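Skurkside Residents' Forum
Section: Buildings and Shared Rooms
Topic: Proposed change to the booking rules for the ground-floor meeting room

Posted by: E_Trummer (Moderator)
7th May

Residents are invited to comment on the proposed change to the booking rules for the ground-floor meeting room. Under the present rules, any household may reserve the room for up to four hours, and the reservation may be made as far ahead as the household wishes. The proposal would limit advance booking to 24 days and would require a deposit for private events. Comments made in this thread will be attached to the papers for the house meeting.

Edeltraud Trummer

Posted by: ottilie.b

I wish to record my support for the limit on advance booking. In January I attempted to reserve the room for a family gathering and found that every suitable afternoon had been taken by the same three households. No rule had been broken. The rule itself is the difficulty, as it rewards whoever fills in the calendar first.

I have no firm view on the deposit.

Posted by: Lehner_214

I must disagree with the previous poster. A limit of 24 days is too short for any event to which guests travel. My sister requires more notice than that to arrange leave from her employer. If the aim is to prevent a few households from holding many dates, the rules should limit the number of dates a household may hold at once. Two would be reasonable.

With regard to the deposit, I would ask what damage has occurred that would justify it. The last report from Steiner, who manage the building on our behalf, listed one broken chair and a stained blind.

Posted by: Z.Stojanovska

I agree with Lehner_214 on the number of dates and disagree on the deposit. The floor was refinished at a cost of 2,000, paid from the common fund. Households that never use the room paid the same share as those that use it every month. A deposit returned in full after an inspection costs a careful user nothing.

I would add that the rules should treat working sessions and private parties differently. They do not place the same wear on a room.

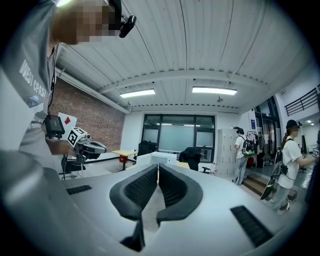
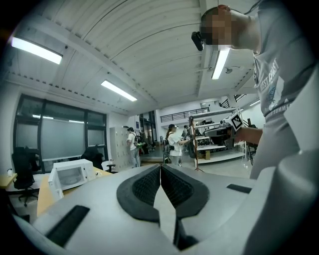
A session of that kind ends in the early evening and does not involve catering. It should not carry the same deposit as a birthday party for forty guests, and I would propose that it carry none. The dividing line could be drawn at food service – if a caterer is engaged, the deposit applies.

Živko Stojanovska

Posted by: ottilie.b

The food test seems to me difficult to apply. Many residents bring their own dishes, and a homemade stew will mark a floor as readily as one delivered by Follora. I would prefer a test based on the number of guests.

Posted by: J_Ammann

A test based on numbers would have to be checked by someone, and I do not believe residents wish to have their guests counted at the door. The food test has the advantage that the booking form already asks whether the kitchenette will be used. An additional line could be placed beneath that question.

I would also draw attention to section 4 of the present rules, under which the person making the reservation is already liable for damage. The deposit would only make that liability easier to enforce.

Posted by: Lehner_214

Section 4 has been in place since the building opened and, to my knowledge, has never been used. I would like to see it applied once before money is collected in advance. I remain opposed to the deposit in any form.

I note as well that the online calendar supplied by Gollenent does not show who holds a date, only that it is taken. If names were visible, neighbors could arrange exchanges among themselves.

Posted by: Z.Stojanovska

I would support visible names, provided that a household may ask to have its name withheld.

Posted by: E_Trummer (Moderator)

I thank all those who have commented. Three separate questions will be put to the meeting: the limit on advance booking, with a maximum of two dates per household as the alternative; the deposit, with and without the food test; and the display of names in the calendar. Each will be voted on separately.

Ms. Lehner's request that section 4 be applied first has been added to the papers as a written objection. Residents who cannot attend may hand in a signed proxy at the Steiner office. The thread remains open.

Posted by: ottilie.b

Would the moderator please confirm whether reservations already made would be affected by the new limit?

Posted by: E_Trummer (Moderator)

They would not. Existing reservations stand under the present rules.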